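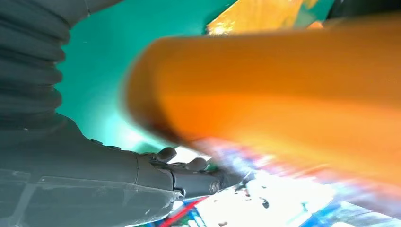 The Kerslake bellows on our wrist, gripper working over the bench.

Review: Kerslake wrist bellows and service kit for the Gristier arm
Posted Nov 1, 2018

I've been meaning to write this up since June, when we fitted the kit, and I kept putting it off because I wanted to give it a fair go first. Well, it's had a fair go! The cycle counter was reading 1,324 hours when I checked it this morning, and I think that's long enough for me to have an opinion or two, so put the kettle on.

For anyone new to my ramblings, I look after a small sorting and handling cell in a shared workshop. It's one Gristier arm with a two-finger gripper, and it spends its days picking up whatever odds and ends we ask it to, in whatever colours they come. Dust is our great enemy. The saw bench is closer than I'd like (we've had that conversation, many times) and the old cover on the wrist had split along three of its folds, so the fine stuff was finding its way straight into the joint.

The Kerslake kit comes in a flat carton with the bellows, two clamp bands, a tube of grease, a roll of clear protective film and a folded instruction sheet. The bellows is dark grey with nice fat rounded folds, and it's a good match for the grey of the arm, if that sort of thing matters to you. It does matter to me, a bit. I spend a lot of time looking at it.

Fitting took me most of an afternoon, and I'd do it in half that now. Power off, lockout tag on, gripper unbolted and laid on a clean towel. The old cover peeled away in bits. I then spent a good while with a soft brush and a lint-free cloth getting the grime out of the seat where the band sits, and I'd urge you to do the same, however keen you are to see the new one on. The instruction sheet gives this step a single line, when it really deserves a paragraph and a stern drawing.

Getting the bellows over the flange is the fiddly bit. Mine was stiff out of the carton and I ended up leaving it near the heater while I had lunch, after which it slid on like a sock. Leave the bands finger-tight, jog the wrist slowly through its full travel, let the folds settle where they want to settle, and then tighten. I skipped the jogging the first time and got a nasty pinched fold on the inside of the bend, so off it all came again.

Now, the film. I was sceptical about it, I'll admit. It's a clear wrap you lay over the lower part of the gripper body to keep scuffs and sticky fingerprints off, and it wrinkles no matter how patient you are. Régis Chauvin, who set up the cell with me in the first place, can get it on quite neatly with a plastic scraper and a lot of muttering. I can't. It works perfectly well wrinkled, though, and when it gets grubby you just pull it off and put on a fresh piece. Keep it well back from the finger joints. I let a corner creep forward once and found it working its way into a gap, and after that I started trimming it shorter.

While the gripper's off, do have a look at the fingers. We wipe ours down, check the joint caps for any looseness and put the tiniest dab of grease on the pivots. The tube in the kit will outlive me. I've settled on doing this every 200 hours, along with a squeeze of each fold between finger and thumb to feel for grit or thinning, and the whole business takes 20 minutes if I don't stop to chat.

How has it held up? Very nicely. No splits, no flattened folds, and the last time I had the bands off the seat underneath was as clean as I'd left it. There's a bit of a shine developing on the innermost folds where they rub at full bend, which I'm keeping an eye on. I had one of the Holus covers before this and it was cheaper, but it went hard over its first winter and I wouldn't go back.

My grumbles are small ones. The clamp screws are soft, and I'd rounded one off before I found a driver that fitted properly. The instructions are printed in a grey so pale that I had to take them outside to read them. And at $58 I'd have liked a spare band in the carton, as you can't buy them separately here. I ended up ordering a pair from Stulusance, and they fit well enough once you've filed the burr off the buckle.

I'd buy it again, and I probably will when the second arm is ready for its first cover. If you've got the same kit on an older Gristier with the narrower flange, please leave a comment and let me know whether the lower band needs packing out.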